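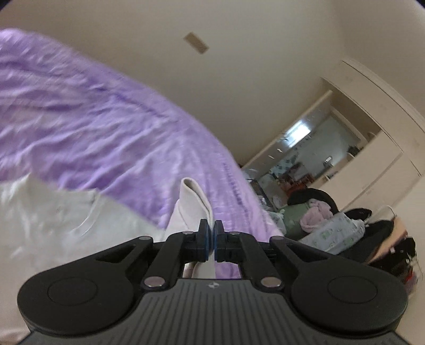
The budget sheet for the second set of hand grippers is due by Sunday and I still don't believe the number at the bottom of it. Hulo wants 1,045 for the pair, and the Venano quote is lower until you read down to the part where the pads are extra. I've been trying to work out what we would get for it on the bedding jobs. A fold of soft pale cloth pinched between two blue-edged pads is about as good as it gets, and I'll grant the fingers close down to a narrow gap, nicer than I expected from the drawings. But thin cloth is the easy end of the list. The big fuzzy purple blanket is the sort of thing I'd want quoted for, and neither sales sheet says one word about plush.

Called Hulo again before lunch. I asked what the pads cost when they wear down and got a long answer about how well they're made. Asked again. They'll "put something together." I wrote 200 on the pads line for the year, in pencil, and it is a guess.

My trouble with the whole plan is that it was drawn up backward. Somebody at the Mahawong meeting liked the demo, the demo became a line item, and now I'm supposed to find reasons for the line item. The demo was a dish towel on a bare table. The homes on our list have beds with three layers on them, bags heaped up, coats on top of the bags. Plodville is worse, with narrow halls and doors that only open partway, and these things are wide. I measured the door to the back bedroom there last month and I am going to put that measurement in the notes whether anyone reads it or not.

Then there's the arm they want to hang the gripper tool on next year. "Same fingers, so the data carries over." Maybe. I've heard "carries over" before, about the vacuum units, and we have 2 of those on the shelf that I can't get parts for. No arm goes in this budget. If they want it, they can ask for it separately and I'll vote no separately.

What I'd sign for: one gripper, not the pair. Spare pads up front, at a price in writing. A loan period of 10 days with our own blankets and our own laundry pile, before any money moves. Venano said yes to a loan on the phone — the email that came after didn't mention it. Hulo said they'd have to check.

Also need to ask who pays for shipping back. And whether the pivot screws are a size we already have drivers for, because the last kit used something odd and we lost an afternoon to it.

Sheet saved with the total left blank. Going to bed.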